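Chopsticks, Spoons and a Pink Tub: Sorting the Supper Club Stuff

If you've been to one of our noodle nights you know what the cutlery situation was like by December (grim!). We feed 25 people out of one small kitchen, and every time I packed up at midnight I just threw it all wherever it fit. So I finally took an afternoon, got everything out and gave it all a proper place. Here's how it went, more or less in the order I felt like posting it.
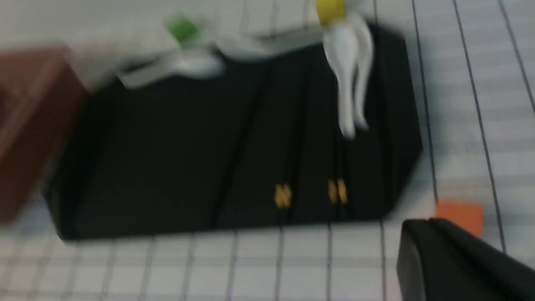
I'd been putting this off for ages, mostly because I knew I'd have to make decisions. Do we need every spoon we own? Ilham Salem says yes, I say no, and she's the one who cooks, so the spoons are staying.

The black chopsticks get the big pink tub. I love these chopsticks! They're slim, they go with all our bowls, and they look a lot fancier than they have any right to.

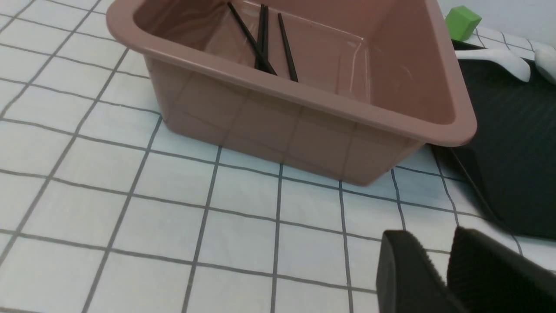 We used to keep them in a tall jar by the stove, and every time somebody reached for the salt, over it went. A wide tub with a rounded rim is so much easier to grab from, and it washes out in a minute.

Chopsticks in the pink, white spoons with the black tray. I did think about swapping them, then decided dark on pink is easier to see when the lights are low.
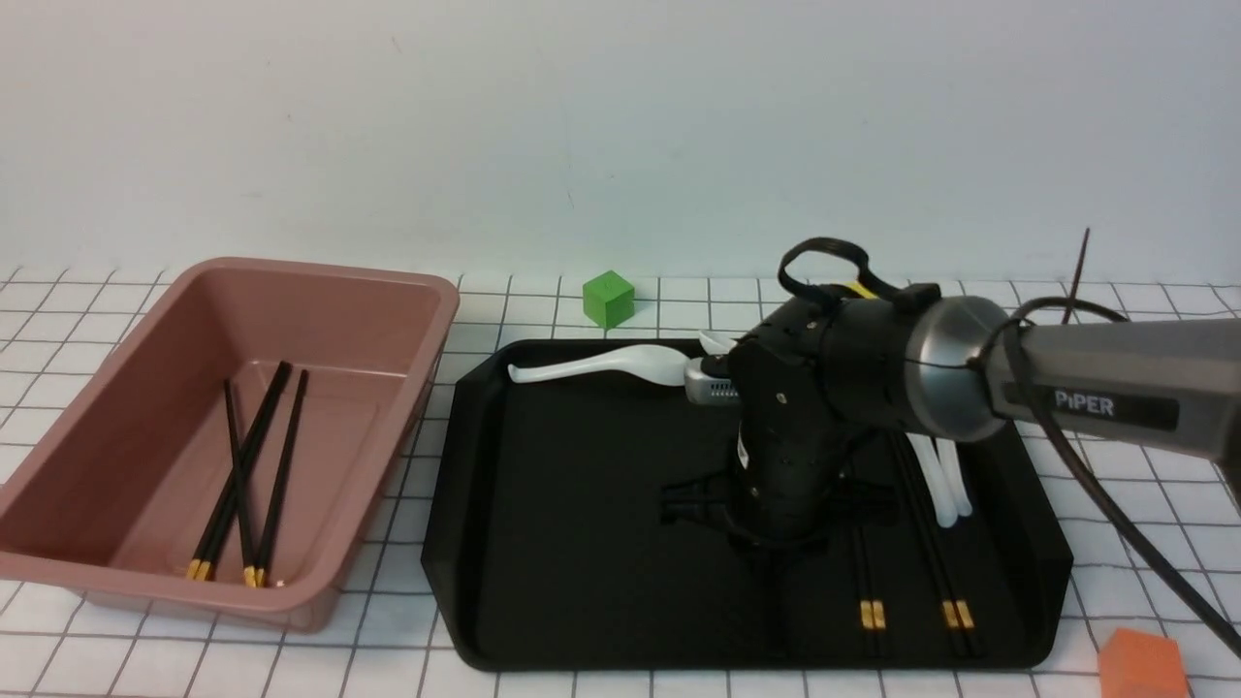 Still to come

More chopsticks for the tub, for one thing. I have my eye on a set from Nenetti, but I'm waiting to see if the shop in Heltdale gets them in again before I pay for shipping.
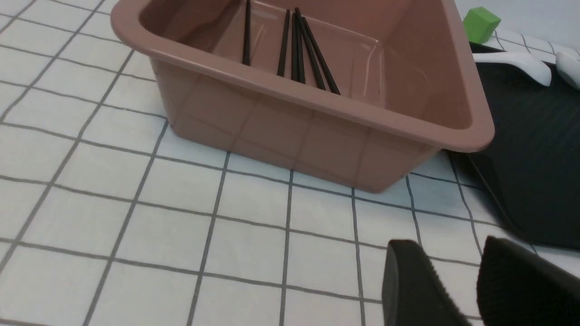 Next on my list is the napkin drawer, and I'm a little scared of it. If you have a good way to fold 96 cloth napkins so they stay folded, please leave me a comment!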